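3.2 Timing drift in the loop recorder

Drilten, the mobile music app examined in this section, records each loop to a fixed buffer of 2000 ms and writes it to storage when the buffer is full. Drift was measured over 200 loops on the Veronmont build.
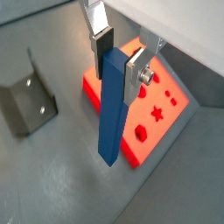
Figure 3. Block held over the board.

Loop length stayed constant while a single instrument was active. With the synth and sampler both loaded, 21 loops started late – all of them after a preset change. A queued loop is held in memory until its slot comes up, and a preset change delays its release.

Print this page | E-mail this article
Filed under: Mobile Audio, Software Tests

Comments
Bandar: Was the reverb on for these runs?
Palacios: We see the same late starts on our older tablet.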